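The great basket and tray rethink

So it's August, it's raining sideways, and I have decided that the answer to everything is sorting out what lives on the big white table. You know the mood. I started at 3 in the afternoon with a cup of tea and a podcast, and by the time the tea was cold I'd pulled out every basket we own.

The rule I set myself was simple. Whatever goes back on the table has to earn its spot, and it has to be something I can pick up with one hand when I need to wipe underneath. First cab off the rank was the pale green tray, which I've had for yonks and which has done time as a drinks tray, a seedling tray and (briefly, regrettably) a place for wet paintbrushes.

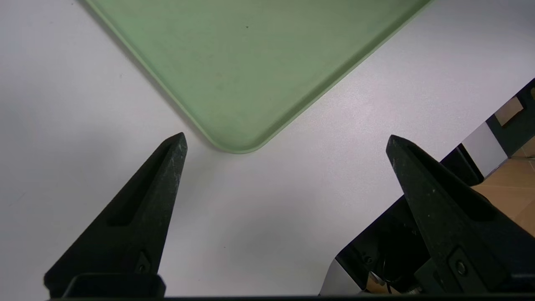
I nearly chucked it last year. It's got its share of smudges and I kept eyeing off a flash one by Dormont, but then I remembered I'm meant to be saving for the Meveter shelving, so the green one stays. A bit of bicarb and a soft cloth does wonders on plastic, by the way. Don't use the scratchy side of the sponge! I've learnt that one twice.

Then there were the baskets. I have a dark brown one and a lighter orangey one, and for ages I had them stacked one inside the other, so of course whatever I wanted was always in the bottom one. My neighbour Vilhjálmur Ingvarsson, who organises his shed like a museum, told me to stop stacking and just put them next to each other at the back. Cheers, Vilhjálmur. It only took me 14 months to listen. 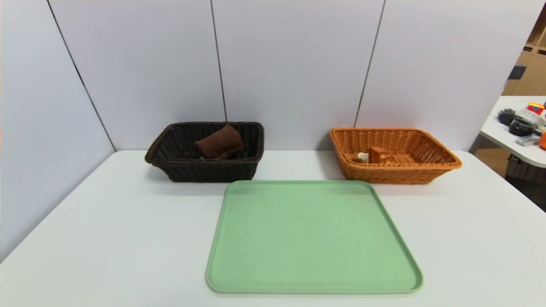 The dark one is for cloth from now on, and the orange one gets the little odds and ends that don't have a home yet. I give the odds and ends a good going over once a month, otherwise they breed. The tray goes in front as the landing spot, so anything I'm halfway through dealing with gets plonked there and then moved on by bedtime. That's the theory, anyway.

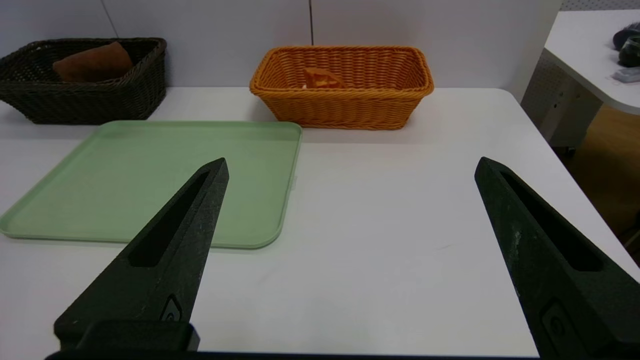

Baskets at the back, tray down the front.

I did wonder about labels. There's a label maker in the Toft catalogue in a gorgeous mustard colour, but for two baskets that seems a touch over the top, even for me. My sister reckons I should get matching ones in white. No thank you, I like a bit of colour, and wicker hides the dust.

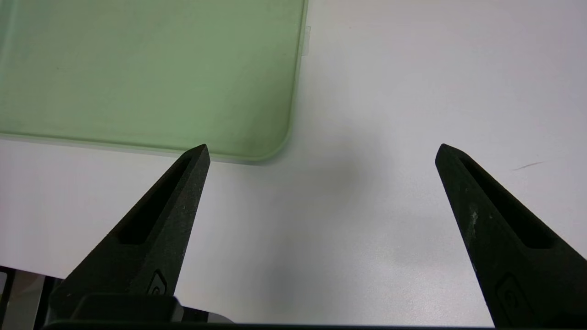
Next job is the drawer under the phone charger, which is full of takeaway menus and 700 rubber bands. If anyone has a clever use for rubber bands, pop it in the comments, I'm all ears.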